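Slab Night

We had named the arm Flano, after the soup place across from school, and by ten at night it was the only member of robotics club still on speaking terms with everyone.

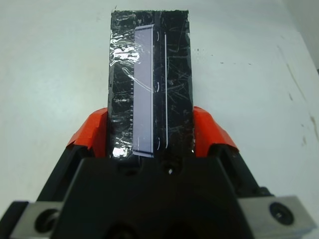

"Run it again," said Hywel Wynne, who was lying on the floor with his jacket over his face.

"You can't even see it."

"I can hear it. It sounds guilty."

I typed 379 into the log. The job at the Lougher Cup was to pick up a scratched black slab, carry it over the line and set it down standing, and you had 39 seconds. Drungate High had posted a video of theirs doing it with music on. We'd watched it way too many times (it was good music, too).

So I had a theory -- a bad one, I'd had it in the shower -- that we were squeezing too hard. Everybody wanted more grip, always more grip! I took the force down to 65 and didn't tell Hywel.

Flano swung out over the line, slow as my grandma parking. The orange pads opened. The slab rocked once, thought it over, and stood.

I didn't say anything for a second. Then Hywel's voice came out from under the jacket.

"That sounded different."

"Yeah."

"What did you change?"

"Come look," I said, and he got up so fast he stepped on the keyboard and deleted the log.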